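Choosing a Varnish System for Brightwork

Clear finishes fail from below. Sunlight passes through the film, breaks down the surface fibers of the wood, and the varnish lets go in sheets even when it still looks sound. Film thickness and a well-sealed base matter more than the brand on the can. 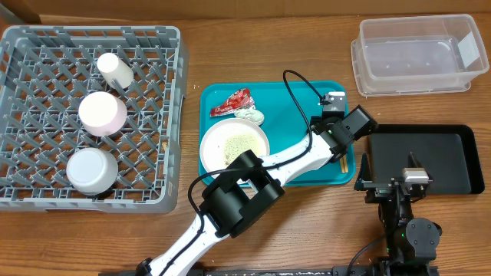 Page last changed: 2025-02-04

Itum makes a one-part spar varnish that most yards in Wuston stock beside the two-part clear from Goodall. The one-part stays flexible and is easy to patch. The two-part is harder and holds gloss longer, but it must go over a stable substrate such as a glued cap rail. On planks that move with the seasons it cracks along the seams.

Sand bare wood to 108 grit at the coarsest — scratches deeper than that telegraph through the film. Thin the first coat heavily, the second less, and apply the third at full strength. From then on, sand between coats with 152 wet paper on Istside's scale, moving to 600 before the last coat only.

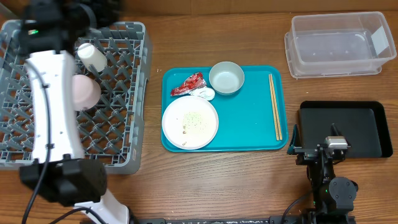 Coverage on the spec sheet assumes a sprayed film on flat panel. With a brush on moldings, expect less. Stop work when the dew point closes in on the surface temperature, or the gloss will bloom overnight. A hull finished in May should get a maintenance coat before its first 1,000 hours of direct sun.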